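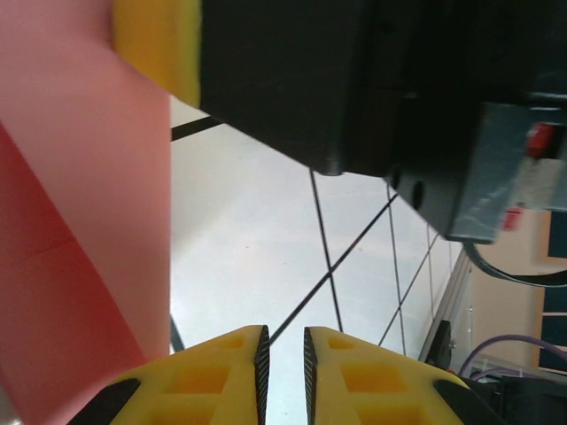

How often should you replace a kitchen sponge?

Sooner than you would like, and well before it starts to smell.

So-yul Sung has given that answer so many times that she delivers it like a train announcement. She has sold sponges, foam blocks and cloths from a narrow shop in Flesside for long enough to know that people don't care for it. "They nod," she says. "Then they ask if they can boil it."

Can they?

"They can boil what they like. It's their saucepan."

The shop is called Jivier, a name she inherited with the lease and a quantity of chamois leather. The sign painter wanted 141 to change it, which she thought was steep for six letters. Most of her trade is still over the counter, with a sideline in foam cut to size for kneelers, window seats and, one December, the inside of a cello case. The cellist came back twice to complain that it was too pink.

Colour matters more than she would like. Yellow is for washing up, in her customers' minds, and pink is for the bathroom, and there is no arguing. She once ordered a batch of brown sponges, on the grounds that they would hide the tea. "I sold four. Two of those were to my sister."

I ask what people get wrong, and she puts down her coffee to give this her full attention. They leave the sponge in the bottom of the sink, sitting in a puddle. They use one side for everything, including the floor. They buy the big pack, put it somewhere safe and never find it again. "I have a man who buys ten every spring. He must have a wall of them by now."

Her own kitchen arrangement is plain enough. One sponge for dishes, squeezed out hard and stood on its edge by the tap. When it gets tired it goes under the sink with a corner snipped off, and from then on it does the oven and the bins. No corner, no crockery. Her husband has been told about the corner. He remains, she says, "a work in progress".

Foam blocks are another matter. For cushions she likes them firm and slightly too big, so that the cover has something to pull against. She cuts them with a long bread knife, in slow strokes, and won't hear of scissors. "Scissors chew. You end up with something a dog has had – and people bring me those as well, the ones the dog has had."

Does she ever get tired of it all?

She looks along the shelf for a moment.

"Of sponges? No. Of being asked about boiling, yes."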